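Delisance: el estante de los zumos

Tienda Delisance, sábado, 3 de abril de 2021. Textos de Ruxandra Mihăilă.

Desde hace tiempo quiero mostrar en esta página el trabajo pequeño de la tienda, el que se hace antes de abrir la puerta. Los clientes conocen el mostrador y la caja, pero pocas veces piensan en los estantes y en las manos que los ordenan.
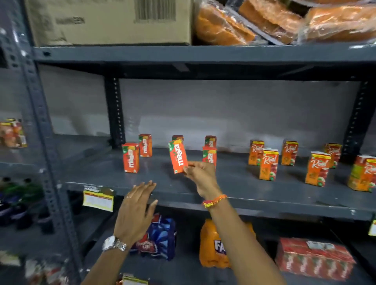 Mi primer trabajo en este país fue en el almacén de Mindier, donde aprendí a leer las etiquetas antes que los periódicos. Allí teníamos 1,410 artículos en la lista y yo debía saber el lugar de cada uno. En Delisance la lista es más corta y se trabaja con más calma. Una mañana de reposición dura aproximadamente 60 minutos, si el pedido de Zedico llega completo.

Los zumos son mi parte preferida. Los cartones de Maaza, de color naranja, van a la izquierda, y los de Real, con su logotipo en rojo y blanco, a la derecha. El Maaza es de mango y lleva un mango pequeño dibujado en el cartón. En los de Real se ven frutas rojas en la parte de abajo, y por eso muchos niños los piden señalando con el dedo.

El estante es de metal gris oscuro, con los montantes llenos de agujeros. Me gusta este sistema, porque permite cambiar la altura de las baldas cuando vienen envases más grandes. La etiqueta del precio, amarilla y blanca, se coloca en el borde de la balda. Yo la reviso siempre dos veces, ya que una etiqueta equivocada trae discusiones en la caja.

Intento que el nombre de la marca mire hacia el pasillo. Si un cartón queda torcido, lo tomo otra vez y lo pongo derecho.

El próximo pedido lo hacemos con Athumani, a mediados de abril. Si alguien desea un sabor que no tenemos, puede dejar una nota en el mostrador y yo la paso a la lista.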